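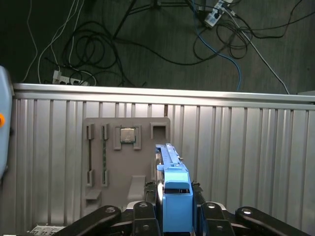 Zastinside Forum > Mobile apps > Entertainment and small games

Topic: Pelletier the parrot app, is the paid version worth it?

ottj_
Posted Saturday, October 26, 2024

Good evening to all. My daughter is four and she is in love with the free version of Pelletier, the talking parrot that repeats your words and dances when you tap the drum. For those who did not try it: you speak, the parrot waits a moment, then he says the same in a high voice and adds a small comment of his own. There are six buttons under him, and three of them are locked.

Now the app offers me to unlock everything for one payment. I would like to ask people who have paid. Are the new actions really different, or is it the same dance with another hat? Also, do the ads go away completely? In the free version an ad comes after every fourth or fifth tap, and my daughter closes it very badly. Last week she opened the store page of a casino game. I was not happy.

My phone is not new, so the size of the app matters to me also.

Thank you in advance.
Ott Jankauskaitė

brickwren
Ads go away, yes. I paid in the summer and have not seen one. The hats are hats. The one good thing in the full version is the piano, where he sings back whatever you play. My son used it for a whole train ride and I used my headphones.

Shabani_O
I must disagree a little with brickwren. The banner ads go away. But there is still a button in the corner with a gift on it, and if you press the gift, you get a video for another app by the same company. They don't call it an advertisement, they call it "a surprise from Pelletier." For an adult the difference is clear. For a child of four it is the same thing.

I wrote to the support about it, and they answered me politely that the gift is part of the game. So I would say: pay if you like the piano, but please do not pay only for the peace.

About the size: on my phone it takes 500 MB after the sounds are downloaded. The free one is much smaller. You can delete the extra voices in the settings, under Storage, but after each update they come back and you must delete them again.

Shabani Ondieki

brickwren
Fair, I forgot the gift. We never press it. You can switch it off though, can't you? I thought there was a parent menu.

Shabani_O
There is a parent menu, but I did not find such an option in it. You hold two fingers on the parrot's beak for three seconds and then you solve a multiplication. Inside I have only volume, microphone, language and "reset all progress." Maybe you have another version? Mine is for a tablet.

lowtidemark
I'm going to be the grumpy one. These apps are all the same app. Somebody bought a talking animal template years ago and since then it was a cat, a hamster, a mayor, a potato. You pay, the kid plays for two days, then wants the next one. Record the kid's voice on the phone and play it back faster, it costs nothing.

ottj_
lowtidemark, I understand your point, and maybe for many children it is like this. My daughter uses the parrot since December, so it is already longer than two days. She tells him what she ate in kindergarten. To me she does not tell this.

I looked at my phone also. I have version 4, and in the parent menu I see one more line which Shabani did not mention: "Show surprises." It was switched on. Perhaps this is the gift?
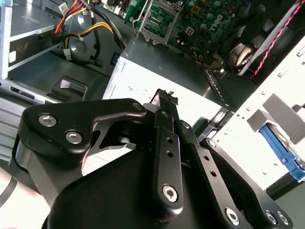 One thing more about the microphone, because it was not clear to me before. If you refuse the permission at the first start, the parrot does not ask again. He only stands and blinks. I thought the app was broken and I installed it two times. The correct way is to go to the phone settings, find the app in the list, and allow the microphone there. After that you must close the parrot completely and open him again. It would be kind of the developers to write this on the screen.

brickwren
Yes! "Show surprises" is the one. I must have turned it off on day one and forgotten.

Shabani_O
Then I take back one half of my complaint. On the tablet I still don't have this line. I checked for updates, and the store says that I have the newest version. It seems the tablet is treated as the poor cousin.

I do not take back the other half — a thing like this should be off from the beginning, when the person has paid.

vanilla_modem
has anyone tried Eltstead instead? owl, same idea, no locked buttons at all. voice is less funny but there's a slider for how high it goes

lowtidemark
Eltstead crashes if you shout at it. My nephew confirmed this many times.

vanilla_modem
never crashed here and my kids only shout

Shabani_O
I had Eltstead for one weekend. It did not crash, but the delay was long, almost two seconds before the owl answered. Children start to talk again in this pause, and then the owl answers to only a half of the sentence. With Pelletier the timing is better. This is maybe the only part of such an app that is difficult to make well.

ottj_
Thank you to everybody. I bought the full version this evening, after I switched off the surprises. The piano works. The first download stopped in the middle, but on the second try it was fine. I removed all extra voices except the pirate, who was chosen by my daughter.

If somebody knows how to make the drum less loud than the voice, please write. The volume in the parent menu changes both of them together.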